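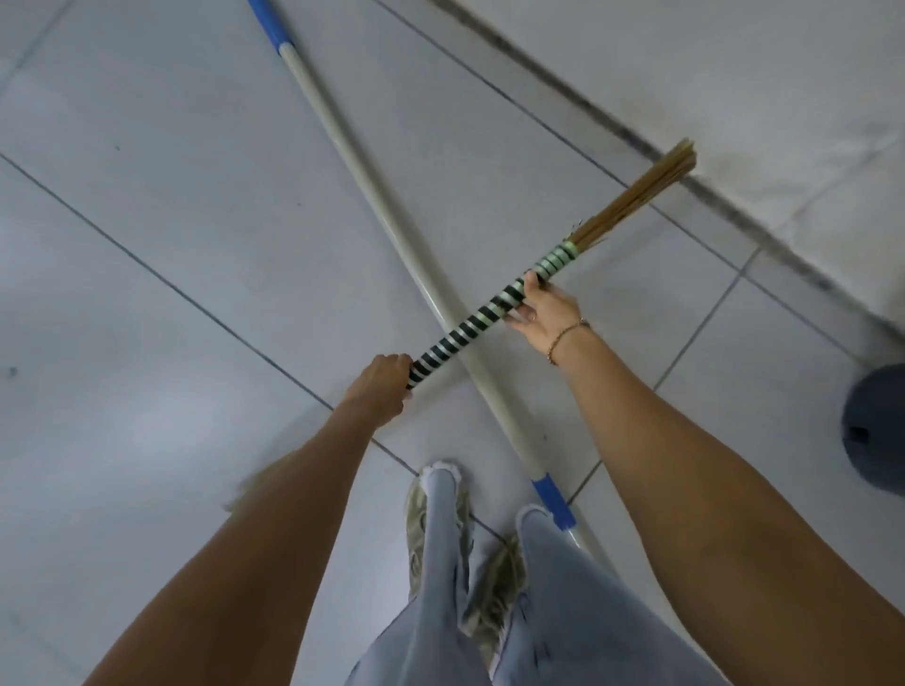
Bank credited my account in dollars at a rate I can't find anywhere, is this normal?

Posted by Sudheer Hegde, 5th June

Hi all. Small exporter, two of us, we sell brushes and household bits to a buyer overseas. They pay in euros. Up to now I had a euro account with Lametari and converted when I felt like it. In October they closed the currency accounts for small customers (letter came, I didn't read it properly, my fault) and now everything that comes in gets converted to dollars the same day.

Latest payment landed and it was 159 dollars short of what I worked out. I used the central bank's published rate for the day. Then there is a line on the statement that says "corr. fee 41" and nothing else. So 159 short and I don't know if the 41 is inside that or on top.

Things I want to know

Is the bank allowed to use its own rate and not the official one? I thought the central bank set it.

What is corr. fee. Correction?? Nothing was corrected as far as I can see.

News says the reserves went up last week, and I figured that would make our currency stronger and the rate better for everybody. Somebody at my buyer's office said that has nothing to do with it. Who's right.

And should I move to Dridura, they advertise "real rate" but I dont know anyone who uses them for business. Margins are thin on this stuff, 159 matters.

Called the branch twice. First time got cut off, second time was told to visit in person.

Thanks in advance, sorry if it's been asked before, the search here only gives me mortgage threads.

Danica Delić

OK quick one, I'm on my lunch, but I did trade payments for a long time so

The official rate isn't the rate you get. What the central bank publishes is a reference rate, usually taken from what banks were quoting each other at some point in the day. It's for accounting, taxes, customs forms and so on. Your bank takes a market rate and puts a spread on it. Spread = their profit. They are allowed to, in most places, as long as it's in the tariff sheet or they show it to you when they convert. Look for the words "board rate" or "customer rate" on your credit advice. Not the statement, the advice. Seperate document, often a PDF under messages or correspondence in online banking, and lots of people never open it.

Corr. is correspondent. Your buyer's bank and your bank don't hold accounts with each other so the money goes through one in the middle, and that one takes a cut. Check how the payment was sent. There's a code on it:

OUR - sender pays all the fees
SHA - shared, sender pays his side and you pay yours
BEN - you pay everything

If it's SHA, which most are, the 41 is probably yours to eat. 41 is on the high side for one middle bank. Might be two of them, might be Lametari putting its own incoming fee under the same label. Ask for the fee breakdown in writing.

Is the 41 in the 159? Easy to check. Take the euro amount on the advice, multiply by the rate on the advice. If that gives you more than what hit the account, and the gap is 41, then the fee came off after and it's inside your 159. Means 118 is the rate difference. If the amount that hit the account matches exactly, look for the 41 as its own debit line, same day or the day after. Then it's on top and you're 200 down in total. From the way you wrote it I can't tell which.

Reserves: your buyer's guy is mostly right. Reserves go up because a loan came in, or the central bank bought dollars, or the gold it holds got revalued. Buying dollars actually pushes the local currency down a little if it does anything. Over a year, sure, low reserves make people nervous and that gets into the rate. One week, no. And anyway you're getting euros turned into dollars, so your own country's reserves don't come into it at all!! What matters for you is euro against dollar and the bank's spread. That's it.

What I'd do. Don't visit the branch, they won't know. Write to the trade desk or business desk, give the reference number of the payment, ask for 1) the rate applied and the time, 2) the spread over market, 3) every fee with the name of who took it. Then ask if they'll do a negotiated rate. Small customers think they can't ask. You can. Regular payments from the same buyer is a good argument even if each one is small.

Can't speak for Dridura.

Kenneth Hepburn

Banks are thieves, simple as that. Had the same thing with 1,161 coming from overseas and by the time it got to me there was a dinner's worth missing. Changed bank, same again. Tell your buyer to pay in dollars and let HIM worry about it.

The reserves numbers are made up anyway imo.

Rory MacKinnon

Second most of what Danica said. Careful with the "make him pay in dollars" idea, the cost doesn't go away. His bank does the conversion with its own spread and sooner or later he wants it off your price. Can work if his bank is cheaper than yours. Ask him to get a quote, takes him a phone call.

I've used Dridura for supplier payments going out, and a bit coming in. What I found, your mileage etc:

The rate is close to what you see on the screens. The fee is separate and shown before you confirm.

Incoming euros sit as euros till you convert. That sounds like what you lost in October.

Signing up as a business was slow for me. They wanted the registration papers, then proof of address, then the same proof of address again in a different format. Took me 5 weeks with the back and forth. Don't close anything at the old bank till it's running.

Check what they accept for your type of goods and the buyer's country before you start. There's a list, it's buried in the help pages.

Also if you need an export proceeds certificate from a bank for tax or customs, ask first if theirs is accepted where you are. Mine wasn't a problem but I'm in a different place. This is the one that catches people out, you save on the rate and then the refund gets stuck for months.

There's Hullex too, a colleague has an account there, the spread was wider when we compared on the same morning. One comparison on one day so don't hang anything on it.

On the October letter, dig it out. If they changed the terms they normally have to give you a notice period and tell you the new conversion terms. If the letter says one spread and they took another you have a proper complaint and should get the difference back. If there's no mention of a spread at all, also worth a complaint.

Edit: forgot, do the comparison with the rate at the time of conversion, not the daily one. Euro can move a fair bit between morning and afternoon, some of your gap may just be that and not the bank.

Sudheer Hegde

Thank you both, and Kenneth too. Found the advice, it was under "correspondence" like Danica said, 14 of them unread in there, oops. Code is SHA. Euro amount times the rate comes out 41 more than what I got, so it's inside the 159 and the rest is the rate. Have written to the business desk. Still looking for the October letter, my wife thinks it went out with the recycling. Will post when they reply.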